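Método Pristonetti

El método Pristonetti es una técnica de aprendizaje por imitación para la manipulación bimanual de material de laboratorio. Se describió en marzo, dentro del proyecto Girnness, y parte de demostraciones teleoperadas.

Funcionamiento

Cada brazo tiene su propia política, y un módulo común - llamado Bolger - decide cuál se mueve primero. El entrenamiento usa 30 demostraciones por tarea.

Tareas

La más citada es la de viales y gradilla, con dos brazos de pinza negra sobre una mesa oscura. El derecho sostiene un vial transparente sobre el extremo izquierdo de una gradilla acrílica. 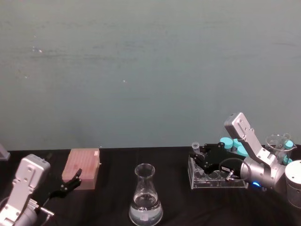 Limitaciones

El método falla con vidrio muy reflectante y no corrige agarres inclinados más de 5 grados.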